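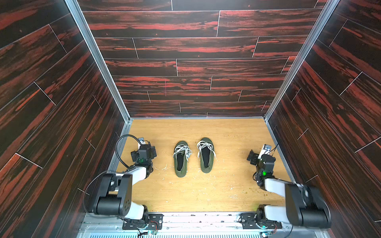

Tiina Leinonen wrote after the last session that she had coached under-tens for a whole season before anyone told her a player could be deaf in one ear, and she asked whether the club should have a form for it. Yes, and this handout covers the form first.

Unit 4: Running an inclusive youth soccer session

1. Before the season

Every family fills in the same player sheet. Do not hand a special sheet to some families and a regular one to the rest. The sheet asks how the player likes to get instructions, what tends to upset or tire them, and who to call. It does not ask for a diagnosis. Parents may add one if they want to.

Read the sheets before the first practice. At Valell last September the sheets sat in a folder until the third week, and two players had already quit by then. Marjatta Vuorinen called both families. One came back.

2. Buddies

A buddy is a teen or adult paired with one player for the full session. Things to go over with new buddies:

- Stand beside the player or a step behind, so the player faces the ball and the coach.
- Let the player try first. Count to four in your head before you help.
- Ask before you touch. A hand on the shoulder is a surprise to many kids.
- If the player wants to sit down, sit down too.

Keep the same pairs for as long as you can. When a buddy is going to be absent, tell the player's family the night before.

3. The session

Total time is 53 minutes at Valell, an odd number that comes from the bus schedule. Start with the same warm-up each time, in the same corner of the field. After that, run two stations and a short game.

Give one instruction at a time. Show it, then say it. "Kick it to Jarmo" works better than "look for a teammate." Use a raised flag along with the whistle, and for indoor practice drop the whistle altogether. Gyms echo.

Some players will not join the game. Have a ball and a small goal off to the side for them, with a buddy there, and leave the way into the game open.

4. Changing the rules

You may change the field size, the number of players, the ball and the restart. Kick-ins are easier than throw-ins for most groups. A larger, lighter ball slows play down. Change one thing, play for a few minutes, then decide about the next. Birutė Paju's notes from the Kauppinen gym describe a night when she changed everything at once, and almost half the group stopped to ask what they were playing.

Scores: ask the players. Teenagers usually want one kept.

5. Talking with parents

Have the short talk at pickup and save the long one for the phone. Say what the player did that day, in plain terms. "She took four shots and passed to her buddy" is enough.

For next time

Write a session plan of one page for a group of your choice. Mark where you would change a rule and what you would watch for. Plans are due 26th November. Santeri Tikkanen will read them and return them with comments at the following class.

Contact: Santeri Tikkanen, Valell Coaching Course | © Valell | Back to top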